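Mellov Support — Ticket 3015
Product: Lusow countertop blender
Subject: Motor stops mid-cycle on frozen fruit, error E5
Status: Closed
Assigned to: Védís Egilsson

Customer report
Blender stops partway through the smoothie program and shows E5. Recipe is frozen strawberries, plain yogurt, a splash of milk and ice. Restarting gives a few seconds of blending, then the same code. Soft fruit with no ice blends fine. Unit bought in January from the Judville store. Customer has already washed the jar and tried a second outlet.

Agent note 1
E5 is the overload cutoff. It trips when the blade is held back for too long, and the usual cause is the load order in the jar. Asked customer for the order of ingredients and the fill weight.

Customer reply
Ice first, then fruit, then yogurt, milk last. Total in the jar is 638 grams. I weigh everything because I log it.

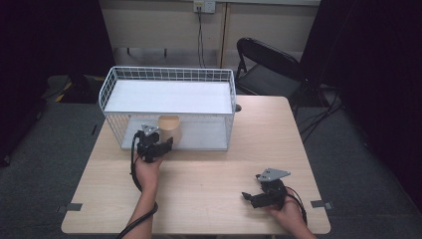 Agent note 2
Weight is within the limit for the large jar. Order is wrong for this blade. With ice at the bottom and thick yogurt on top, the blade cuts an air pocket and the frozen pieces lock against the wall. Sent the following:

1. Unplug the base and leave it for 30 minutes so the cutoff can reset.
2. Pour in the milk first, then the yogurt.
3. Add the fruit, then the ice.
4. Run on low until the ice has broken up, then start the smoothie program.
5. If the mix stops moving, stop the motor, stir with a spatula and add a little milk.

Customer reply
Better but not fixed. First batch finished. Second batch, made right after, stopped with E5 near the end. Same quantities both times. There is also a faint squeal on low speed that I don't remember from before.

Agent note 3
Squeal on low points to the blade assembly. Asked customer to remove it from the jar, turn the coupling by hand and report whether it moves freely. Also asked which gasket is fitted.

Customer reply
It turns but feels stiff in one spot. The gasket is a Sönmez replacement. The original tore.

Agent note 4
The Sönmez gasket is thicker than ours and can leave the blade assembly sitting low in the jar — the coupling then presses on the drive socket and adds load. Original gasket and new blade assembly sent under warranty, part 183. Advised customer not to run the blender until both are fitted.
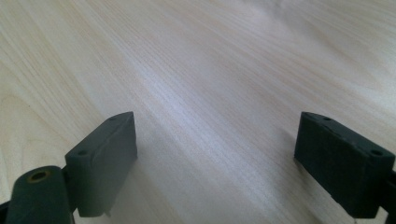 Can I keep using the smoothie program for back-to-back batches?
Leave the base off for ten minutes between frozen batches. The motor holds heat after a full program, and a second frozen load will reach the cutoff sooner.

Customer reply
Parts fitted. Three batches with breaks in between, no E5, no squeal. Texture is smooth with no ice chips. I used peach yogurt for the last one and it was thinner, so I cut the milk.

Agent note 5
Confirmed resolved. Old blade assembly does not need to be returned. Load order added to the E5 help page, with a line on gasket thickness. Closing.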